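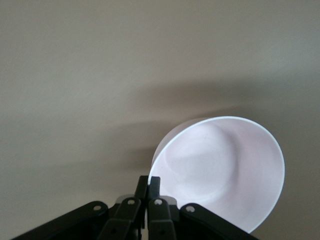
Figure 4.1 A plain white bowl.

Chapter 4
Clay and Glaze

People made pots before they made metal tools. In this chapter we study how soft clay becomes a hard material, and why a glaze is added to it. We begin with the work of Chunhua Kong, a potter in Vindunthorpe, who fires each of her pots 2 times. Before you read Section 4.1, please write down which objects in your kitchen are made of fired clay. You will need this list again for the exercise at the end of the chapter.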